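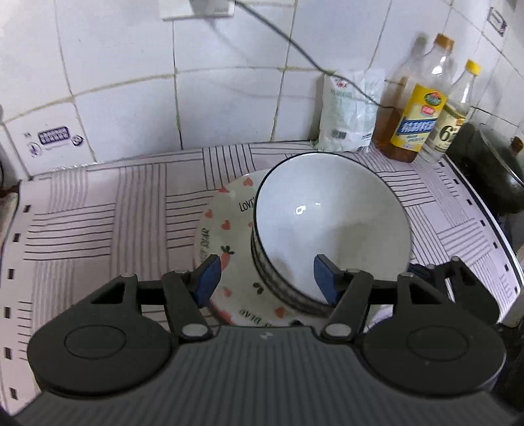 Figure 3. The hand-held gripper with the blue finger pads, holding a bowl by its rim on the kitchen counter.

4.2 Crockery in a home kitchen

Having spent most of March at our own bench, where every object sits on the same flat table under the same kind lamp, we were keen to see how the two sets of finger pads would fare in a kitchen that someone cooks in. We were lucky enough to be lent one, and we left the bottles by the tiles and the pots where we found them, thinking (rightly, I still believe) that a tidied counter would tell us rather little about how a gripper copes with daily life.

The gripper body was the same throughout, so that any change in the results could be put down to the pads. The first set, which we call Lovell after the bench it was designed on, is the blue one in Figure 3. The second, Yokoyama, is stiffer and a little narrower. Each person taking part was asked to pick up a bowl or a plate, turn it, and set it down again, and was free to choose where to take hold. We recorded 48 runs with each set, split evenly between bowls and plates, and Silvia Vaněk went through all the recordings afterwards and marked each one as held, slipped or dropped.

Bowls gave us less trouble than we had feared. A rim is a generous thing to hold, and once a bowl has been tipped onto its side the near edge offers itself nicely to the fingers. With the Lovell pads we lost 5 bowls to slipping, and with the Yokoyama pads 7, a gap too small to hang any claim on. People did tell us that they squeezed harder with the stiffer pads, and Ilgın Akyol, who has more patience with force traces than the rest of us put together, is looking into whether the recordings bear them out.
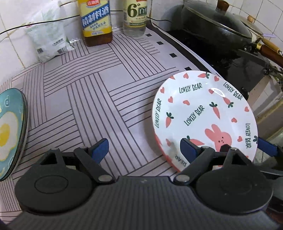

Canan Sönmez
Research Engineer, Mumemach

Plates were another matter, and they deserve a longer word. A plate standing on its rim, like the white one with the carrots and the bunny, can be reached from the side with a finger to each face, but it asks for a good deal more care in the wrist than a bowl does. The contact patch is small and the glaze is smooth, so any twist of the hand tends to go straight into the plate as a slow turn between the pads. We came to call this "clocking", and we scored it as a slip whenever Silvia could see it plainly on the recording, even if the plate was never let go.

Shiny glaze also made work for the tracking software. The bright oval of glare on the plate's face is typical of what we met that day, and we masked such patches by hand in the runs we analysed. Selim Tekin has since written a filter that does this without help, which we describe in Section 5.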